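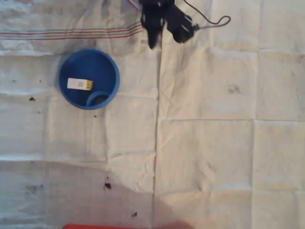 How do I get old cotton kitchen towels white again without chlorine bleach?

Soak them overnight in hot water with oxygen bleach powder, then wash them on the hottest cycle the care label allows and skip the fabric softener.

Asked by Covadonga Prieto in Laundry & Linens
Viewed 997 times

More detail: my aunt in Wutetmont passed down a stack of towels she used for years. Good thick cotton, lovely to dry dishes with, but they've gone gray and a few smell like old frying oil even straight out of the dryer. I've tried vinegar in the rinse and regular detergent (I use Plumari, the unscented one). No luck with either. I can't use chlorine bleach, it gives me a headache, and I'd hate to fade the borders. I have a top loader and a big enamel pot if that helps.

2 answers

Imogen Lightfoot
Oh, you are going to have fun with these! Old cotton is so forgiving. The gray is usually a mix of detergent that never rinsed out, minerals from hard water, and grease that got cooked in by the dryer. So you want to strip all of that first and whiten after.

Fill a tub or your pot with the hottest tap water you've got. Add washing soda – half a cup for a big tub, a couple of spoonfuls for a pot – and a squirt of dish soap, and push the towels under. Stir when you walk past. Give it 4 hours. The water goes a truly disgusting color and I love it every single time.

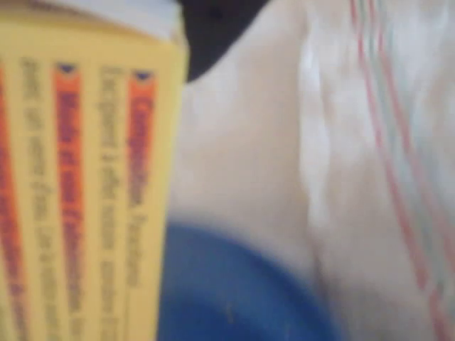 Drain, wring, and run them through the washer with no detergent at all. If you still get suds, run it again. Then do the oxygen bleach soak overnight, following the amount on the package, and wash as usual with half the detergent you'd normally pour in. Test one border first with a damp white rag. If color comes off on the rag, keep that towel out of the hot soak and use cool water.

Dry them outside if you can. Sun does more for white cotton than anything in my cupboard, and in May I've had towels come in off the line looking practically new. Please don't put them in the dryer until the grease smell is gone, or you'll set it all over again. 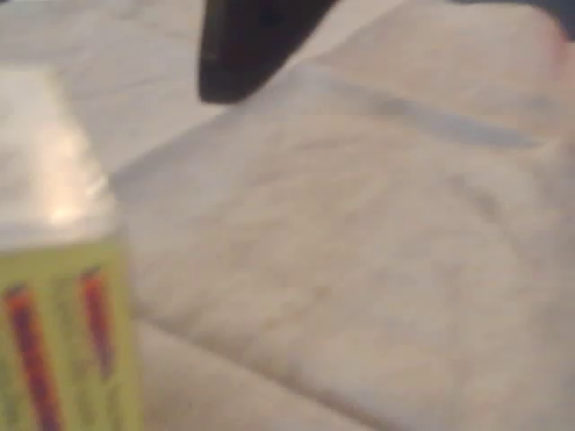 White fabric, crumpled.

Comment from Covadonga Prieto: Did the washing soda soak last night and WOW, that water. Smell is gone from all but 4 of them. Doing those again tonight!

Comment from Imogen Lightfoot: Yay! Go a little heavier on the dish soap for the stubborn ones.

paquette_skinoder
I just boil mine. Big pot, water, a bit of soap, twenty minutes. My mother did it that way. Don't do it with anything that has elastic in it. Lemon juice is supposed to work too but I haven't tried it.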